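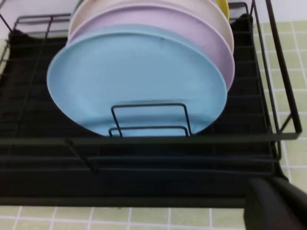

Montri Phetsri reckons you can tell everything about a housewares company by how its racks hold a plate that isn't quite the size the rack was made for, and he told me so before I'd even signed in at the front desk. I hadn't thought about it much. I have now!

So, the open day at Nurmi. I'd been meaning to go for ages (they only do it a couple of times a year, and the last one was in December when I was flat out with family) and this time I finally got my act together, drove out to Stasitum and found a park right near the loading dock. The building is one of those long low sheds you'd drive past without a second look. Inside it smells of cardboard and coffee, and they hand you a sticker with a number on it. Mine was 86, and I found it still stuck to my jumper when I got home.

You start in the warehouse bit, which is mostly shelves and a forklift you're not allowed near. A young bloke took our group through and told us they keep 303 different lines in the catalogue, from egg cups up to those enormous stockpots you see at church lunches. I'll confess I drifted off a little during the pallet talk, but then we got to the room where they set out the dish drying gear on a tiled bench and I perked right up, as I've been fighting with my own drying rack for years.

The plates were my favourite part. They're plastic, round, and in the sort of colours you'd find in an ice cream shop: pale blue, lavender-pink, cream and a mustardy yellow. I'm normally a plain white plate person but I was quite taken with the blue. They nest up close together standing on edge, and there's a wire divider that stands up against the face of the front one. My rack at home has nothing like that. I lean the plates on each other and hope for the best, and about once a week there's an almighty crash while I'm in the other room.

The rack is black wire with a tray underneath, and I had a good nosy at the tray. It's a proper deep one with ridges along the bottom. Mine is flat and shallow, and I've mopped up after it more times than I care to remember. 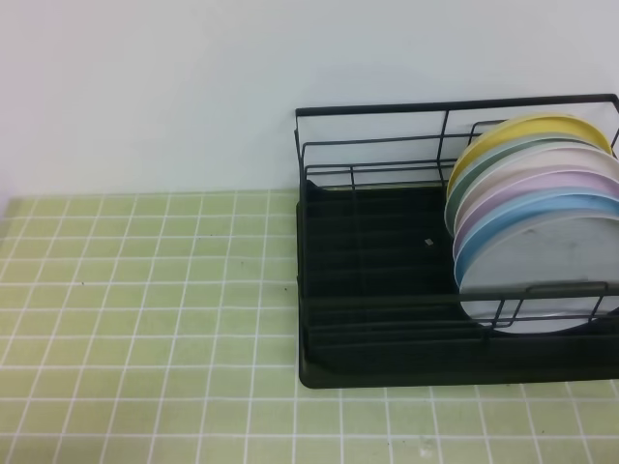
The drying bench at Nurmi, with the black rack and its drip tray on the tiles.

Can we talk about those tiles, though? Little squares in a pale yellowy green with white grout, exactly like my nan's kitchen in the old house. I said this out loud and three other women in the group said the same thing about their own nans, and we had a lovely chat about scrubbing grout with a toothbrush until we were moved along.

After that came a talk from Nattawut Sukprasert, who was very patient with everybody's questions. I asked whether black wire shows up the hard water marks, because our water is dreadful, and the answer was yes, a bit, so wipe it down and don't leave it for a month. Fair enough. Somebody else wanted to know about rust at the joins and got a much longer answer that I couldn't hear over a crying toddler.

Tea was in the front room, with lamingtons and those little party sausage rolls. They'd catered for some 2000 people over the weekend, according to the lady doing the urn, and it never felt crowded while I was there, though I did go early.

The shop is at the end, naturally. I'd promised myself I'd only look. I came away with a set of the coloured plates and a washing-up brush for 34 dollars all up, and put the rack back twice. I still want it, but I need to measure the bench first, as the kettle takes up half of it and I'm not moving the kettle.

If you're going to the next one, wear flat shoes and bring a jumper, it's freezing in that shed. Parking round the back fills up by mid-morning. The toilets are past the shop on the left.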